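We train our arm policy only in simulation. This month I tested whether changing the light and the shadows in each episode is really useful.

Same robot, same table, 1000 episodes for each version. Only the light is different.
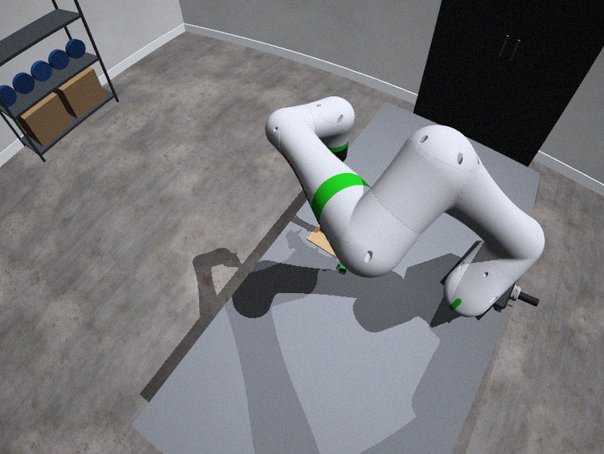
Léonie Maillard asks if the policy does not simply learn to follow the shadow of the arm.

It was also my worry. With fixed light, 552 successes. With random light, 83 more — so the shadow is maybe a small help, but it is not needed.

Next step is the real table at Tisel, in July.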